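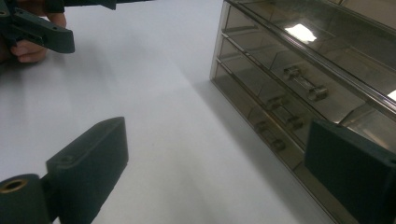

Anju Bisht once remarked that Clandance is the sort of thing you buy for a niece and then quietly keep, and plenty of fans would agree with her.

Clandance is a range of small character goods, mostly stickers, letter sets and soft enamel charms, built around a family of dancing badgers. It was first sold at a summer craft fair in Jernusberg one July, and has grown into a much-loved (and rather sprawling!) series of 155 designs.
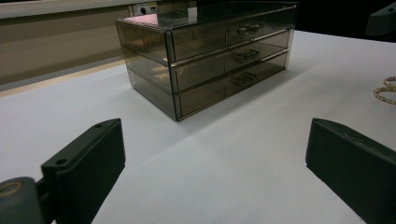 Characters

The badgers were drawn by Gholamreza Safavi, who gave each one a favorite dance and a favorite snack. Nigam, the smallest, waltzes badly and adores plum jam — he is easily the best seller. The twins share a polka and appear together on every letter set.

Collecting

Charms come in sealed paper packets, so duplicates are common and swapping is half the fun.

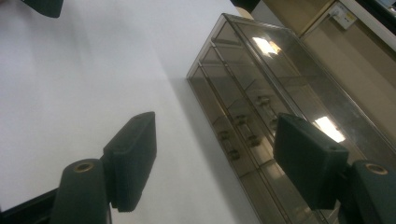

The rarest is the Hultdale Nigam, with a blue scarf in place of his usual red one. Only 500 were made, all sold at the Hultdale shop, and collectors still write to one another hoping for a spare.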